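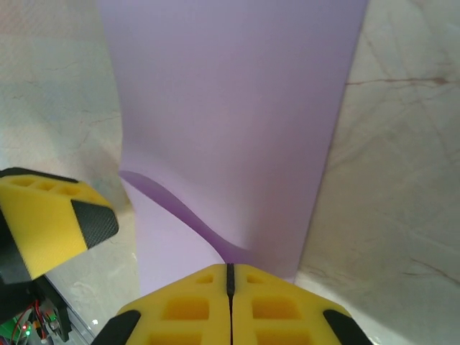
Diapositiva 1. La lámina lila y su pliegue, vistos desde la pinza.

Notas del orador – Recogida de ejemplos con material flexible

Saludar y presentarme: Myroslav Hordiienko, equipo de datos de Grastureck. Decir que la parte de grabación la coordina Xiaoqing Fan y que las preguntas sobre el etiquetado se las podéis enviar a ella.

Dejar la primera diapositiva puesta mientras entra la gente.

Explicar el problema. Una pieza rígida se describe con una posición y una orientación. Una lámina blanda no. Se dobla, y cada pliegue cambia los puntos por donde se puede agarrar. En la diapositiva el material se curva sobre sí mismo y el canto oscuro forma una ese. Queremos que el modelo aprenda de vistas como esta – con los dedos muy cerca del material y el pliegue a la vista.

Números del proyecto. En febrero teníamos 400 episodios. Hoy son 904 y con ellos hemos entrenado la versión que llamamos Povier. Los graban seis operadores en turnos de tres horas. No entrar en el coste por episodio, que sale en la charla de la tarde.

Qué contamos como episodio: desde que la mano se acerca hasta que el operador marca el final. Los intentos fallidos también se guardan, con su etiqueta. Al principio los borrábamos y el modelo no sabía qué hacer después de un mal agarre. Parar aquí un momento, suele haber preguntas.

Pasar a la segunda diapositiva.
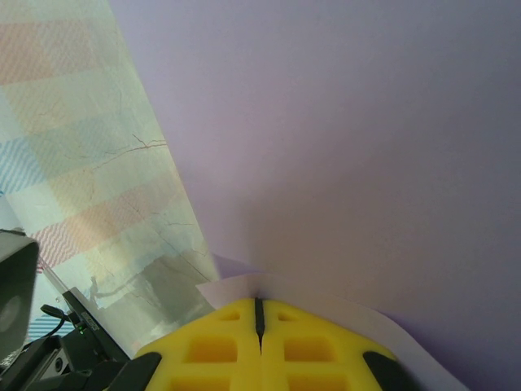
Diapositiva 2. Papel blanco, superficie lila y superficie estampada bajo los dedos de la pinza.

Tres zonas juntas: el papel, la superficie lila y el estampado de tonos pastel. Señalar el borde entre el papel y lo lila. El papel es fino y toma algo de ese tono, así que el contraste es bajo. Ahí es donde más discrepan nuestros etiquetadores.

Comentar que el fondo importa. Con un solo fondo, el modelo se agarra a las vetas y a las manchas de la superficie. Yurchenko, nuestra herramienta de revisión, agrupa los episodios por fondo y avisa si un grupo pesa demasiado.

Normas para el operador (leerlas despacio):
Cerrar los dedos sin prisa.
No corregir la postura a mitad del agarre – terminar y repetir.
Anotar el material antes de empezar.

Lo pendiente: el segundo puesto, en Plerkholm, empieza a grabar el 1 de julio. Usará las mismas normas y el mismo formato de etiquetas. Falta decidir si mezclamos los dos conjuntos o reservamos el nuevo para la evaluación. Yo prefiero reservarlo; Xiaoqing prefiere mezclar una parte.

Abrir el turno de preguntas. Si alguien pide los datos, remitir al formulario de acceso de Grastureck.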